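Features > Home Life > Tables

Search stories, makers, rooms
Go

The table that stays out

Rekha Yadav bought hers in May, from the back of Singhal, the salvage place, with two legs missing. She paid too much. Says so herself. Took it home anyway, and it has been the middle of the house ever since — bills, homework, dumplings, a sewing machine for one whole winter.

Wood tables are having a good year. Fewer glass tops, less white. Mesfin Mamo at Zuviria, a two-room repair shop, says he has refinished more than 17 since spring and most came in with the same complaint. Rings. Scratches. Somebody's fork.

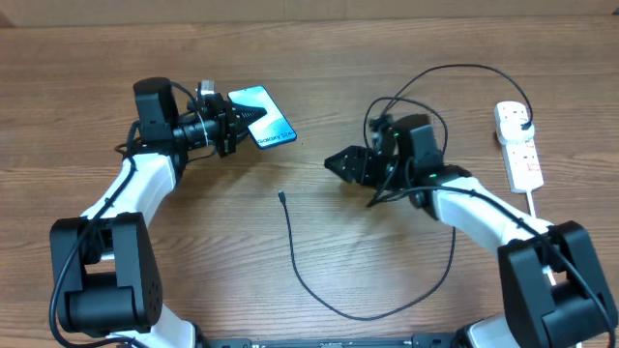

Color is what people ask Mamo for first, and lately they want red-brown, warm, nothing gray. Grain comes second. He likes it running sideways, long lines you can follow with a finger, and he tells customers to set something shiny on the wood before they sign off on a finish. A phone does fine. The bright blue and turquoise on a Galaxy S24+ screen makes the reddish brown look redder still, and if you like it then, you'll like it at breakfast.

Upkeep is dull. Soft cloth, a little oil, coasters if you can stand them. Yadav can't. She uses a wax from Amum, puts it on at night and buffs it teh next morning before anyone is up.

Old ones cost more, obviously. Jonov had a farm table dated 1748 in the window last month, roped off. Yadav went to look at it twice. Too narrow, she said, and went home to peel potatos on her own.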